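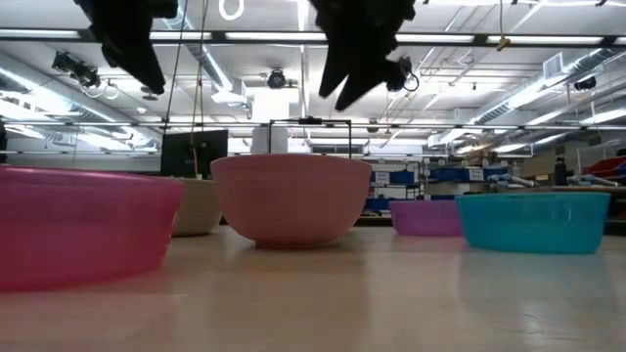

Plastic bowls on the bench, with two grippers above.

Gratitz has issued a bench code for two-armed handling, now in force at 13 sites. Each arm must have a written stopping point, and no person may reach over the table while either arm is powered.

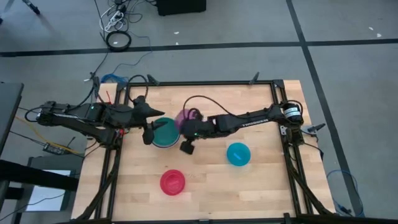 Spacing and records

Objects should be set apart before a run begins. The code runs to 28 clauses, and clause nine requires every failed grasp to be logged.
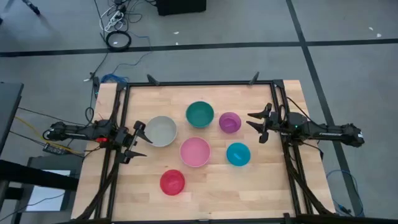 Orellana has asked for a longer trial period, arguing that small workshops cannot keep such records without extra staff. Comments close in September.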